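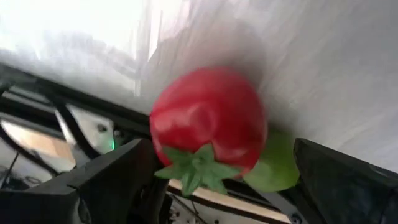
Section 5. Setting Up the Altumeo Scoring Console for a Home Game

Revised November 17, 2019, by Erhan Ersoy, Busthorpe Basketball League

Read this section before you open the box. The quick-start card from the vendor says the console is ready to use out of the case. It is ready to turn on. Getting a usable box score out of it takes more work, and most of that work is below.

These steps cover the console, the wall scoreboard link, and the live stats feed. They don't cover the sound system (Section 2) or the gate counter, which I have never seen agree with the number of tickets sold and which I would leave in the closet.

What you need

Console with power supply
Scoreboard cable (the gray one, labeled POPESCU at one end)
Wireless adapter for the stats feed
Printed rosters for both teams, signed by the coaches
Paper scorebook and two pens
Extension cord and tape

Note: The scorebook is the official record. If the console and the scorebook disagree, the scorebook wins. The Altumeo sales sheet describes the console as a replacement for paper scoring. Our league rules say no such thing, and the people who wrote the sales sheet won't be at the table when a coach wants to know how many fouls his center has.

5.1 Placing the console

1. Set the console in the middle of the scorer's table, in front of the scorer's chair. The timer sits to the scorer's right and the visiting scorer to the left.

2. Run the extension cord along the wall and under the table. Tape it down anywhere a person could step on it, including the spots where you're sure no one will.

3. Plug in the power supply, then press and hold the power button until the light comes on. Let go when you see it. Holding the button longer starts a factory reset.

Caution: The factory reset doesn't ask you to confirm. It clears all rosters, all saved games, and the scoreboard settings. The vendor calls the saved games "recoverable." We asked for ours back in February and are still waiting.

4. Wait for the home screen. If the console offers to install an update, choose Later. Never install an update on game day. Updates can change the button layout, and your scorer will learn about it during the first fast break.

5.2 Connecting the scoreboard

The wall board is a Popescu model and is older than the console. The two are advertised as fully compatible. In our gym they are compatible if you connect them in the order given here.

1. Make sure the wall board is off at its own switch, next to the equipment room door.

2. Plug the gray cable into the port marked BOARD on the back of the console. The port marked AUX takes the same plug and does nothing we have been able to discover.

3. Plug the end labeled POPESCU into the wall jack behind the table.

4. Turn on the wall board. All the digits should light up, go dark, and come back as zeros.

5. On the console, open Settings, then Display, then Board Type. Choose Popescu Legacy. Don't choose Auto Detect. Auto Detect will report success, and then the home and visitor scores will be swapped.

6. Add a point to the home team. Look up at the board and check it with your own eyes. The green check mark on the console means only that a signal was sent.

7. Take the point off again. Repeat for the visitors, for team fouls on both sides, and for the possession arrow.

Note: If the possession arrow sticks, turn the wall board off and on. Tell the officials before tip-off that you may have to use the arrow on the table. Driltilthorpe's table crew brings their own wooden one to every road game, and after last season I understand why.

5.3 Entering the rosters

The console can download rosters from the league site. I don't recommend it. The download takes whatever the site had at the time, and teams are slow to post changes. A wrong number in the console leads to a wrong number in the box score, and that leads to a phone call to me.

1. Choose New Game, then Manual Roster.

2. Type the home team name as it appears on the schedule. Nicknames and abbreviations create a second team in the season standings, and merging the two later can only be done by the vendor, for a fee.

3. Enter each player's number first and then the last name. Work from the signed roster and nothing else. A coach who tells you about a change out loud should write it on the sheet and initial it.

4. Mark the starters. You can wait until the coaches give you their lineups, but do it before the horn. The console won't credit minutes to players who haven't been marked, and it won't warn you either.

5. Do the same for the visitors.

6. Read both rosters back to the visiting scorer. Have that person follow along on paper.

Caution: The console accepts the same number twice on one team. When this happens, all points for that number go to whichever player was entered first. In our opener a backup guard was listed with 34 points, and he had spent the evening on the bench in street clothes. The mistake had already gone out on the live feed, and one local paper printed it.

5.4 Setting the game clock

1. Open Clock, then Format, and choose Halves or Quarters to match the game sheet. Adult league games are played in halves of 20 minutes. For youth games, use the period length on the sheet.

2. Set Tenths to On for the last minute only. With tenths on all the time, the wall board flickers.

3. Leave Auto Stop off. The vendor says this feature hears the official's whistle and stops the clock by itself. It also hears whistles from the next court, sneakers, and at least one baby. Our timer has a thumb and a switch and has been more accurate in every game where we compared them.

4. Set time-outs for each team according to the game sheet. The factory setting matches no rule book I own.

5. Start the clock, let it run for a few seconds, stop it, and check that the wall board stopped at the same time. A short lag is normal. If you can see the board still counting after the console has stopped, go back to 5.2 and start over with the wall board off.

6. Reset the clock and sound the horn once. Warn people at the table first.

5.5 Turning on the live stats feed

This part is optional. The feed puts a running score and player totals on the public Altumeo page. Sales materials talk a good deal about fan engagement. I have looked at the visitor counts for our games, and as far as I can tell the fans being engaged are mostly grandparents and the other team's assistant coach. If they want it, fine, but the feed comes last and it's the first thing to go when there's trouble.

1. Finish everything in 5.1 through 5.4 first.

2. Plug the wireless adapter into the side of the console and wait for the blue light.

3. Choose the gym's office network and enter the password taped inside the case lid. Don't use the guest network. It drops when the bleachers fill up.

4. Open Feed, then Privacy. For youth games, set Player Names to Hidden. The setting goes back to Shown each time you start a new game, so check it every time, even if you checked it for the game before.

5. Choose Start Feed.

6. Look up the game on your phone and make sure the team names are right. The word LIVE appears on the console whether or not anything is reaching the page.

Note: If the console slows down during play, turn the feed off and keep scoring. You can send the final box score afterward from the scorebook.

5.6 Last check before tip-off

Go through this list with the timer. Say each item out loud.

Board shows zeros, correct period, and correct clock
Home score is on the home side
Starters marked for both teams
Auto Stop off
Horn works
Scorebook open, both rosters copied in ink
Player Names hidden, if it's a youth game

If any item fails and you can't fix it in roughly five minutes, tell the officials you'll be scoring on paper and running the wall board from the old hand controller. It's on the bottom shelf in the equipment room, under the pinnies. It has fewer buttons and has never needed an update. Leave the console on the table if you like, but don't let anyone enter half a game into it, as it will count that as a final score.

For problems during play, see Section 6. The vendor's support line closes before our evening games begin, so write down the error message and the game time, and leave the note in the case for me.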